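About Feltlow

Posted in September by the Feltlow front desk

We have read a lot of About pages, and most of them say the same thing. Somebody's grandmother had a sewing basket, somebody quit an office job, and now there is a passion for fabric. We don't trust those stories much, so we'll try to stick to what we do and what we charge for.

Feltlow is a laundry and mending shop with a classroom in the back. We wash things by hand or on a slow machine, we mend them, and two evenings a month we teach people to do both at home. We opened in the old Trnka dry cleaning store and kept the counter, the rail and the bad parking. Trnka's solvent machine went before we signed the lease. We wouldn't have used it.

Most of our work is small. Hats, socks, hair ties, baby blankets, the lining of one glove. Big dry cleaners will take these but they don't like them, and things that size go missing in a big plant. Ours stay with the ticket from the counter to the bag. 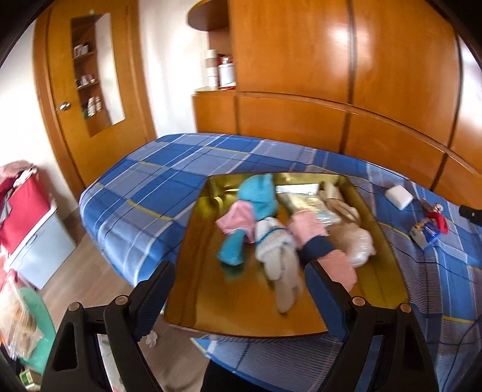

What we don't believe

We don't believe most care labels. A label is written to protect the maker, and the safest thing for a maker to print is "dry clean only." Last year we logged 488 items with that label that we thought would take water. We washed them all, with the owner's written okay. Ten came out worse than they went in. We paid for seven of those and the owners shrugged off the other three, which were already in rough shape.

Is that a proper study? No. We picked the items ourselves, and we skipped anything that scared us, like old rayon crepe and a beaded jacket that nobody in the shop wanted to touch. Treat the number as a shop's record of its own choices. We still think it says something about labels.

We don't believe in fabric softener. We don't believe in dryer balls either, though people keep giving them to us. We have doubts about cold water getting out body oil, whatever the detergent bottle says, and we are waiting to be shown. And we are very tired of the word "eco." We use it nowhere in the store. If you want to know what goes down our drain, ask at the counter and you'll get the list.

About Prelline

People ask about this one so it gets its own section. Prelline is the wool wash we sell in refill bottles. It's made for us by a small outfit two towns over, and yes, we make money on it. It is a mild soap with a little lanolin. It works fine. A plain baby shampoo will do about 80 percent of the same job – that's our guess, no lab was involved – and if you already have some under the sink, use that first. Don't buy Prelline to get out a stain. It won't.

The classes

The evening classes are called Skiltetti. The name was picked before any of us now on staff got here and there are at least two explanations for it, neither very good.

A class is two hours. You learn to wash a sweater without stretching it, dry it flat, sew on a button so it stays, and close a small hole in a knit. So far 1265 people have taken the first class and 127 have come back for the second. We used to explain that gap by saying the first class taught them all they needed. That's the kind of thing a business tells itself. When we finally asked, the main answers were the price and the 6:30 pm start, so the second class now costs less and starts at 7.

We won't tell you mending saves money. Sometimes it does. A good coat, sure. But a darn on a cheap sock costs more at our counter than a new pair, and we'll say so before taking the sock. Some people want it fixed anyway and that's their business. Satin and fuzzy knits are the two we get asked about most, and they want opposite things: satin snags on everything, while fuzzy yarn hides a crooked stitch so well that beginners should start there.

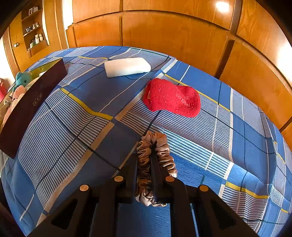

A customer told us last spring that all this talk of doubt is just another sales pitch, and that she'd rather have a shop that promised her something. We thought that was fair. So we promise to call before we do anything that can't be undone, and to give you the price first.

We don't do leather, fur, wedding gowns or rugs. Pickup is at the side door after 5 pm.

Last updated: September

Comments (3)

Guest
I had a "dry clean only" blouse done there and it came back fine, but you should say what the ten failures were. That's the useful part.

Guest
Took Skiltetti one, would have taken two if it was on a weekend. Seven is still too early for anyone with kids. The button part was worth it.

Guest
You are wrong on dryer balls – mine cut the drying time for towels. Haven't timed it though.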